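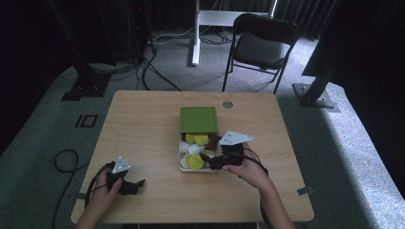 Figure 1. White tray with olive-green lid, on a light wooden table.

Reusable Lunch Containers in a Campus Cafeteria: Return Rates and Washing Load

Tavion Oyelaran
Draft submitted 24th December

1. Background

The Skenberg cafeteria replaced single-use takeout boxes with returnable containers in June. Customers pay a deposit at the register and get it back at a return point. The kitchen manager asked whether the stock was large enough and whether the dishwasher could handle the extra load. This report covers both questions. Customer opinion was outside the scope.

2. Method

Register records supplied the number of containers issued. Returns were taken from the log sheets at the 2 return points, Lindgren Hall and the Ratora building. The study ran for 9 weeks. A container was treated as lost if it had not come back by the end of the final week, so the loss figure includes containers that may have been returned later.

Washing load was measured in racks per shift. Kitchen staff filled in a tally sheet beside the dishwasher. Two shifts had no tally and were left out of the averages.

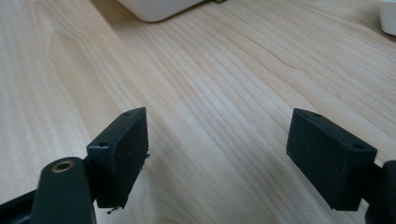
Lids were logged separately from bases. They are stacked on edge in the rack and take up more space than their size suggests, and they also hold water along the rim after the drying cycle. Staff at Lindgren dried them by hand before storage. Ratora left them on open shelves overnight.

3. Results

A total of 1,298 containers were issued. At the end of the study, 73 had not been returned, a loss rate of 5.6 percent. Most returns were made at Lindgren Hall, which is closer to the main exit.

The dishwasher did not reach capacity on any recorded shift. The limiting step was drying. On busy days clean bases were ready for the lunch service before their lids were.

4. Discussion

The loss rate is low enough that the present stock can be kept up with one reorder per semester from the supplier, Brallico. Buying spare lids without bases would ease the drying delay at lower cost than a second drying rack. Brallico sells lids separately, but the minimum order still has to be confirmed.

The log sheets did not record the time of each return. A follow-up study should add this column, as collection rounds cannot be planned from daily totals.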